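Abernathy PD body camera policy -- release of footage

Started by lamanton_resident

The council takes up the new release policy in November. As written, the department would have 167 days to put out video after an officer fires a weapon. The draft came from Chief Priya Crenshaw's office. I think that is far too long. What do others think?

bustus_road
Too long. In the last shooting the family waited months and heard most of it from reporters. 30 days is plenty.

k_dunmore
Disagree. If video goes out before witnesses are interviewed, the witnesses start repeating the video. I sat on a jury once and saw what that does to a case.

bustus_road
Then interview them in the first week. There weren't 671 people on that street.

lamanton_resident
I asked for the records on the traffic stop case. They quoted me $927 for redaction -- faces and plates, mostly.

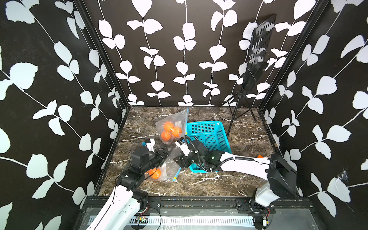 Redaction cost is the part of the draft I would fight. Section 3 lets the city charge the full hourly rate with no cap, and it doesn't say who decides what gets blurred. Melur Sumampouw raised this at the last meeting and was told it would be looked at. Blurring a face should leave the rest readable. You can put oranges in a clear zip bag and still see they are oranges. The clip they released last year was gray from one side to the other.

k_dunmore
The clip was gray because there was a minor in it. State law, not the chief.

lamanton_resident
The law covers the minor. It doesn't cover the patrol car.

pell_44
Is public comment at the start or the end? I work until 6.

lamanton_resident
Start, 6:30. Sign the sheet by the door before they call the meeting to order.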